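Gotedau Home Sim Kit, Yard Pack
Sold through the Zostville shared workshop store
Listing reviewed 06/07/2022 by Kendra Carrier

What you get
A simulated two-armed robot and one backyard to run it in, for people building the real thing in a garage or at a club bench. Download only. There is no hardware in this listing, and we have had returns from people who expected some.

Gotedau's own blurb says the pack will "get your arms yard-ready in a weekend." We doubt it. Horacio Valdebenito and I put it on the shop computer to try our pickup code before risking the Gradosel arms, and the weekend was gone before the arms did anything we'd want to watch twice. What it does do is let you make expensive mistakes for nothing, and that may be worth the price to you.

The yard comes with a house, a fence, a lawn and a set of egg-and-basket props. The basket task is the one most buyers start with. 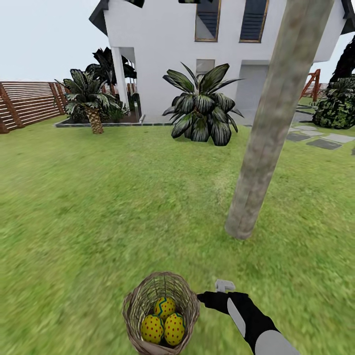 Basket task, gripper at the rim.

The rim matters more than you'd think. A wicker edge is a thin, uneven thing to close on, and I would not trust any grasp score from the simulator until you have tried the same move on a real basket. Ravinder MacPherson disagrees with me on this and has said so in the reviews.

The eggs are bright enough to be easy on a color detector. Too easy, in my opinion. If your code finds a yellow egg with red dots on green grass, you have learned very little about whether it will find a brown one on a workbench. Swap the colors before you brag. 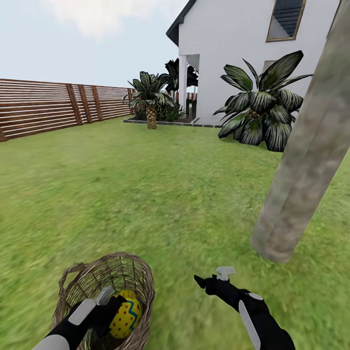
ARMS AND GRIPPERS

Both arms are modeled, and you can drive them separately or together. Each carries a gripper. Joint limits live in a plain text file, so you can type in your own. Please do. The stock limits are generous, and a homemade elbow that follows them will hit its own bracket.

Grip force is a single number from 0 to 1003. The manual doesn't say what the units are. I wrote to ask and was told it was "relative." We settled on 55 for the eggs and left it there. Nothing in this pack will tell you whether a shell would crack, so don't read a clean run as proof that it wouldn't.

Close views are included as well as the forward view. They're useful for lining up the fingers, with one complaint: the grass goes soft when you get near it. Anything you train on ground texture is learning from mush.
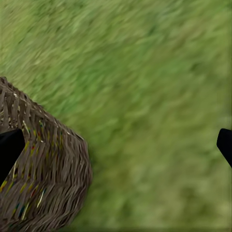 Close view: basket on the left, nothing between the fingers.

Noémie Sawatzky had better luck than I did with these views by ignoring the lawn altogether and working only from the basket's edge. Her settings file is in the download folder under "community." It loads without changes on the current version. The older one wants the camera section renamed.

WHAT WE'D WATCH FOR

The gripper body takes up a lot of room in some close views.
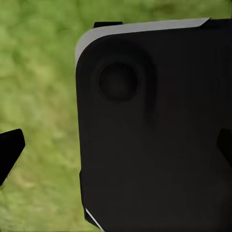 If your code needs a clear look at the target, test every view first and drop the ones that mostly show you your own robot. Two of our early runs failed for that reason and we blamed the planner for an entire evening.

Load time on the shop computer was 20 seconds, fine by us. The log folder is another matter. It grew to almost 917 megabytes in one sitting, and there's no setting to cap it. Empty it by hand.

COMPATIBILITY
Works with: Gradosel controller boards, Kovačević arm kits (import the arm file first)
Not tested: anything with more than two arms
Not included: controller, cables, arms, baskets

RETURNS
Downloads can be returned until the license key is used. Mackenzie Fortin handles these at the front desk. An update is promised for July. Buy the pack for what it does now.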